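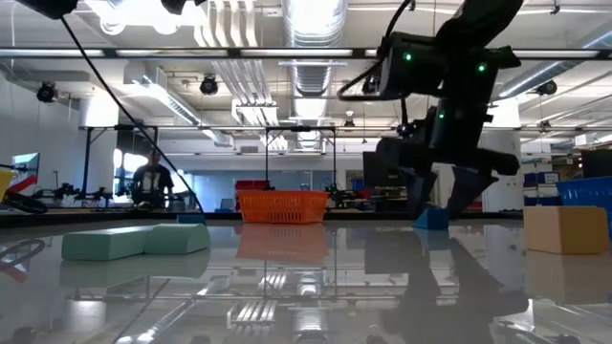

A reader of the Zirnden page asks whether dress gloves and dance shoes can go in the same wash before a class. They cannot. Treat them separately, as follows.

White cotton gloves. Turn inside out and soak for 30 minutes in cool water with a little soap. Rinse twice, press in a towel and dry flat. Pull the fingers to length while damp. Iron only if the label permits.

Leather shoes. Wipe with a barely damp cloth and leave overnight with paper in the toes. Apply polish thinly and buff after ten minutes. Keep polish off the sole.

Scuffed soles. Suede soles need a wire brush, worked in one direction. For smooth leather soles use abrasive paper: 600 grit for light glazing. Grades of 800 and 1000 are too fine and leave the sole slippery.

Ties and sashes. Roll, do not fold. Steam from the reverse side at a hand's width.

Storage. Gloves go in a paper envelope, shoes in a cloth bag. Plastic holds moisture. Check both again in April, when the term ends.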